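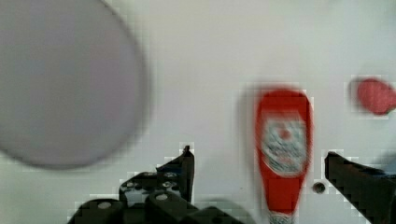
A red squeeze bottle and a round, pale gray object on a white surface

The Turau water rights case was a civil and criminal proceeding over the use of the upper Turau River by the mining company Hauser. It was brought by the river communities of Drellurel district, who argued that the company's water permit had been issued without the consultation required by law. The case was heard at the regional court in Dirkanar and ended with the permit being annulled.

Background

The upper Turau valley is farmed under communal title. The title covers 2,045 hectares and includes both banks of the river above the Drellurel ford. Hauser applied for a permit to draw water from the river for an ore-washing plant, and the district office approved the application after a single public meeting. Village councils later stated that the notice of the meeting had been posted only in the district office – a day's walk from the highest settlements.

A petition against the permit gathered 1,213 signatures. During the dry season that followed, residents blocked the access road to the plant for seven weeks. Two organizers were assaulted at the roadblock in October, and one was left with lasting injuries.

Proceedings

The civil claim and the assault charges were opened separately and joined at the request of the prosecution. Hauser denied any part in the violence and maintained that its permit was valid. The court convicted two former security contractors of assault. A third defendant, a shift supervisor at the plant, was acquitted for lack of evidence.

In the civil matter, the judges found that the meeting did not amount to consultation and that the permit had allowed the company to draw more water than the district office had authority to grant. An appeal was dismissed.

Aftermath

Hauser closed the washing plant and removed its intake pipe. Title holders now elect a water council, which must be notified of any new intake within 500 meters of the communal boundary. A separate claim for crop losses was settled out of court, and its terms were not published.

Related articles
Communal land title in Drellurel
Dirkanar Regional Court
Hauser (mining company)
Prior consultation
Turau River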